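Notebook, Lillden kitchen bench, November, morning
Sourdough trial, second batch with the Tosten rye 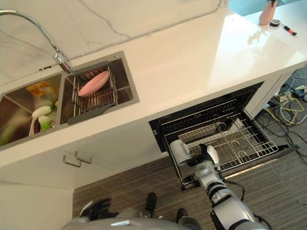 Started at 7.20. The starter was fed last evening and had doubled by the time I came in, with a smell of apple and a little vinegar. I used 680 g of flour in total, one part rye to four parts white, same as in the first batch. Water a bit less than before, because the last dough was running over the edge of the basket.

Mixed by hand, then left it to rest for 2 hours under a cloth. Salt added after the rest. I forgot to write down the temperature of the water, sorry. It felt like hand warm.

Folded 4 times. At the third fold the dough began to hold its shape, but the surface was still sticky and I had to wet my fingers often. The Ng method says to stop folding when the dough resists. I find this difficult to judge with rye, so I continued to the end.

Shaped into 2 loaves. One goes in the fridge until tomorrow, the other I leave on the shelf above the radiator. Labels are on the baskets: L for Loto starter, cold; LW for the same starter, warm.

To check tomorrow: if the cold loaf has a more sour taste, and if the crust is again too thick at the bottom. I suspect the baking stone gets too hot and would like to try one shelf higher.

Please do not throw away the jar in the fridge door. It is the rest of the starter. We also need more baking paper.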